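Cell Technician (two-arm bench cells)
Tomerel, Nindcombe site
Permanent, full time, 37 hours a week over five days
Closing date: Monday, July 20, 2026
Reference: 2543

We are looking for a technician to look after one of our two-arm robot cells at Nindcombe. You would be the named person for Cell 313, which means you set it up in the morning, keep it running through the day and put it right when it stops. Our present technician is moving to the Mansilla site in September, and we would like you to start in time for a handover of at least two weeks.

The cell is a bench with arms fixed to aluminium rail. Each arm has a two-finger gripper and a small camera on a printed mount above it. The arms pick up and pass household items such as bowls, cups and pots. It is light work for the arms but they do a lot of it, and most of the faults we see come from cables, screws and mounts working loose. The arms themselves give little trouble.

What you would do

At the start of a shift you check the base bolts, run both arms to their home position and look over the cables for rubbing, mainly at the elbow and at the wrist. Then you check that each camera is still pointing where it was the day before. If a mount has shifted, you reset it and redo the calibration – allow 20 minutes for this.

During the shift you change finger pads, replace zip ties, clean lenses and clear jams. You write down every stop in the log, with the time and what you did about it. We don't mind how short the entries are but they have to be there. The log has 962 entries at present and we do go back and read them when a fault returns.

Once a week the cell is switched off for half a day. You take the grippers off, clean and inspect the fingers, go round the wrist screws with a torque driver and print any mounts that need replacing. The printer is in the next room and is shared with two other cells, so you will need to book it.
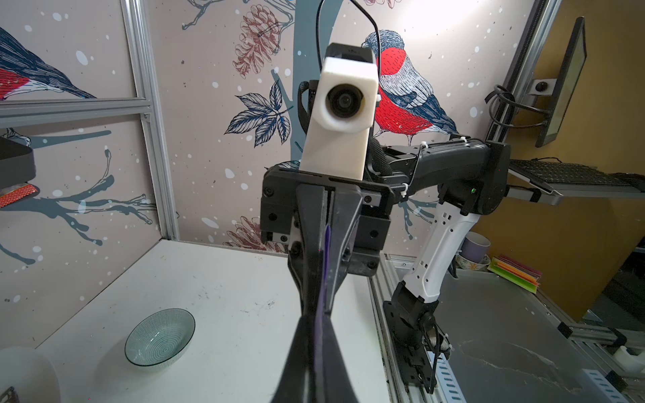
Do I need to have worked with robots before?
Experience with robots is useful but we will train the right person. We have taken on people from bicycle repair, print finishing and photocopier servicing, and what they had in common was that they were used to small fixings and could trace a fault without swapping parts at random.

What we need from you

You must be able to use hand tools properly and read a simple wiring diagram. You should be comfortable typing commands from a written procedure and noticing when the result is different from what the procedure says. You will need to tell colleagues plainly when the cell is not fit to run, including when they are in a hurry.

A level 3 qualification in a mechanical or electrical subject would help, as would some 3D printing – neither is a condition. The calibration software is called Emetti. It was written in house, so no applicant from outside will know it and we will teach you.

The job involves standing for part of the day and leaning over a bench to reach the base joints. Please tell us if you would need the bench height or the working pattern changed. We have done both before.

Safety

The arms must be isolated before anyone puts their hands on a gripper or a cable. You will be given your own padlock on the first day and shown the lock-off procedure before you do any work on the cell. There is no lone working with the arms powered.

Pay and terms

Pay is at our technician grade and the band is sent out with the application form. There is a tool allowance of £400 a year, paid in your first month and then each September. Holiday is 25 days plus bank holidays. Hours are 7.30 to 3.30 with an earlier finish on the last day of the week, and we don't run nights. Probation is three months.

How to apply

Ask the Nindcombe office for a form, quoting reference 2543, and send it back with a letter of no more than one page. Please use the letter to tell us about a machine you have kept going, what went wrong with it and how you found the cause. Shortlisted applicants will be invited for a half-day visit, with an interview and a practical task at the bench. The task is refitting a camera mount and routing its cable. Tools are provided and travel costs within the UK are repaid on the day if you bring receipts.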